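Zikirix chores set, README

Hi! I'm Florencia Escobar, and I put this together with my cousin Agustina because we got tired of arguing over whether a machine can do housework yet. (She says no. I say sort of.) Zikirix is our pile of chore recordings: folding, wiping, sorting, putting things back in a drawer. Please use it, break it, tell us what's wrong with it.

What's inside

1,298 episodes in all. 453 of them are cloth, which is way more than we planned, but cloth kept being the thing we wanted to look at again. The rest is cups, lids, socks and a few shop-floor jobs we got from Quezada, mostly bagging small parts. Every episode has a folder with the video, the arm positions and a notes.txt. Read the notes! Agustina writes them and she does not spare my feelings.

Labels

Each episode is marked done, partly done or not done. "Done" means one of us would leave it that way at home. I know that's fuzzy, and 93 episodes got a different label from each of us, so those sit in the folder called disputed. We held back 20 episodes for testing, please don't train on them.

So, can they do chores yet?

Cups, pretty much. Lids, if you're patient. 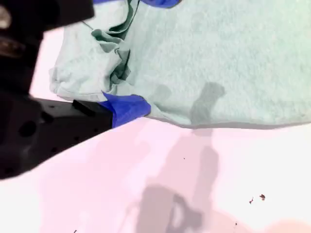
Cloth is where I go quiet and Agustina gets smug. A cup keeps its shape when you grab it, and fabric makes up a new one every time. Look at all the pleats and creases bunched up by those blue fingertips, while the rest of the mint green cloth lies mostly flat. Your policy has to find an edge in that mess, and the shadows on a bright surface don't help it one bit.

Known problems

Some of the August episodes are overexposed. The Ullevora split still has two naming styles, so run the rename script in tools first. Audio is missing everywhere, I never turned it on.

Questions go to the Tosero tracker, and Agustina answers faster than I do.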